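Betreff: Re: Automatisierung in der Wäscherei, was wird aus den Legeplätzen?
Liste: Arbeit und Technik in der Textilpflege
Von: Hipólito Iturra

Hallo zusammen,

danke für die vielen Reaktionen auf meine kurze Notiz vom letzten Monat! Auf eine Frage will ich ausführlicher eingehen, weil sie mir auch im Betrieb dauernd gestellt wird:

> Am Vormittag um 10:14 schrieb Amoah:
>
> Bei uns in der Mietwäsche heißt es seit Monaten, das Falten
> von Hand sei bald Geschichte. Die Kolleginnen am Legetisch
> fragen mich, ob sie sich noch für die Nachtschicht eintragen
> sollen oder gleich was anderes suchen. Ihr bei Milley seid
> doch schon weiter. Was machen eure Leute jetzt den ganzen
> Tag? Und wer bringt dem Roboter das Falten überhaupt bei?
>
> Grüße aus der Frühschicht

Wer es ihm beibringt? Wir! Und das meine ich wörtlich. Bei Milley gehen 3.000 Teile pro Schicht über die Legetische, und gut geeignet für die Faltmaschine ist davon nur die Flachwäsche. Alles, was Ärmel, Träger oder einen Ausschnitt hat, blieb bisher Handarbeit. Genau da setzt das Projekt Trasolo an: Leute aus der Legerei falten mit Greifern in den Händen, und aus diesen Durchgängen lernt später die Steuerung.

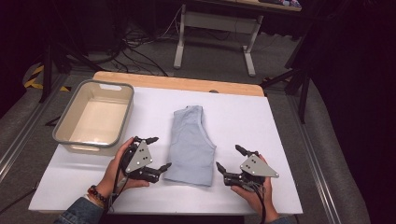 Für die Legerei ist das eine völlig neue Tätigkeit, und ich hätte nie gedacht, wie viel Fachwissen da plötzlich gefragt ist. Eine Kollegin, die seit Jahren Oberteile legt, musste sich erst einmal selbst zusehen, um zu merken, in welcher Reihenfolge sie zugreift. Beim hellblauen Teil auf der weißen Platte, längs zu einem schmalen Streifen gelegt, sieht man schön, worum es geht: zwei Greifer, links und rechts vom Stoff, und an jedem eine Hand. Die Finger, mit denen wir sonst jede Naht spüren, liegen dabei am Gerät statt am Gewebe. Man greift nach Augenmaß und wird automatisch langsamer und sauberer. In der ersten Runde sind 267 Durchgänge zusammengekommen, und die Diskussionen darüber, welche Faltung nun die richtige ist, waren die besten Fachgespräche, die wir seit Langem hatten!

Jetzt zur eigentlichen Sorge, Amoah. Wir haben vor dem Start eine Betriebsvereinbarung gemacht, und die drei Punkte, auf die es den Leuten ankam, gebe ich gern weiter:

1. Die Zeit mit den Greifern ist Arbeitszeit, und zwar zum Satz für Anlernende. Wer dem System etwas beibringt, wird bezahlt wie jemand, der eine neue Kollegin einarbeitet. Ein Block dauert 40 Minuten, danach wird gewechselt. Das Gewicht merkt man nämlich in den Unterarmen, und die Handgelenke stehen anders als beim normalen Legen.

2. Rückmeldungen zum Gerät gehen direkt an Firbridge, die uns die Greifer stellen, ohne Umweg über die Schichtleitung. Das läuft überraschend gut. Uns ging es vor allem um die Beläge innen an den Greifbacken, die rau sein müssen, damit dünner Stoff nicht wegrutscht, die aber an den Unterkanten ausfransen. Seitdem gehört ein Blick auf die Backen zum Schichtbeginn wie das Abwischen der Platte.
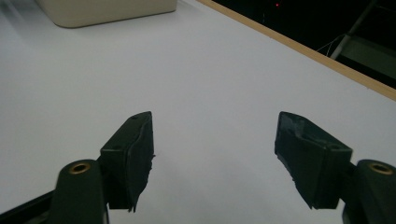

3. Keine Auswertung nach Personen. Aufgezeichnet wird der Ablauf am Teil, ohne Namen und ohne Tempo pro Kopf. Der Punkt hat am längsten gedauert, und ohne ihn hätte in der Legerei kein Mensch mitgemacht. Lasst euch das unbedingt schriftlich geben!

Bisher ist keine Stelle weggefallen. 7 Leute aus der Legerei wechseln sich an den Greifern ab, die übrigen legen weiter wie gehabt. Was in ein paar Jahren ist, weiß ich nicht, und ich würde auch niemandem etwas versprechen. Aber die Stimmung hat sich gedreht, seit die Leute mitreden. Vorher kam die Technik irgendwann »von oben«, jetzt erklärt die Spätschicht den Ingenieuren, warum ein Trägertop anders liegt als ein T-Shirt.

Deinen Kolleginnen würde ich sagen: für die Nachtschicht eintragen und gleichzeitig fragen, wer bei euch das Anlernen übernimmt. Den Text unserer Vereinbarung schicke ich dir gern direkt, kurze Mail genügt. Im Dezember setzen wir uns wegen der zweiten Runde zusammen, dann soll es um Kittel gehen (mit Druckknöpfen, ich bin sehr gespannt).

Viele Grüße
Hipólito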